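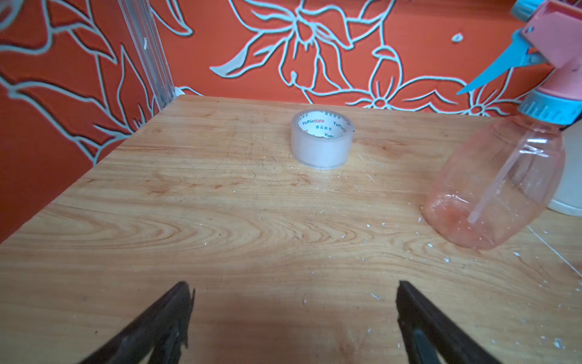

Posted by Kerstin Hellström
December 22, 2024
Filed under: Home, Family, Rambling

So the Christmas letter is late again. Every year I swear I'll have it done before the mangoes get cheap, and every year I'm at the table three days out with a cold cup of tea and no idea how to sum up twelve months for people I mostly see at funerals.

My mum started the letter when we moved to Australia. She typed it, had it copied at the newsagent's and sent it to 43 addresses, most of them back in Sweden. It had the weather in it (always the weather), who'd had a baby, what the car had cost to fix. I used to find it mortifying. One year she told all of them about my braces, including a dentist in Malmö who wrote back with opinions!

I took over when her hands got bad, and my list is down to 20. Some people have moved and a few have died, and my cousins would much rather I put it on Facebook. I tried that in 2022 and got a row of thumbs up and one person asking if I still had the trailer for sale. I didn't get a single letter back, and the letters back are my favourite part.

The best ones come from Minoru Shibata, who boarded with us for a year when I was in primary school and has written to our family ever since. He sends two pages in blue ink, usually on his garden. This year's arrived in April – he says he likes to answer once the rush is over – and it was nearly all about a persimmon tree that refuses to fruit. He'd asked the neighbours, he'd tried moving the compost heap, he'd had stern words with it. I read it out to Mum over the phone and she made me go back and do the compost bit again.

Anyway, I have a draft. It's too long and there's a whole paragraph on the hot water system that I can't bring myself to cut. I did cut the bit about the council and the green bins, which ran to 250 words and was a bit libellous in places. The stamps are bought and I've found the good envelopes, behind the wrapping paper where I put them last January so I wouldn't lose them.

If you're on the list, yours will turn up sometime after New Year. If you'd like to be on it, leave your address with Mum, she still keeps the book.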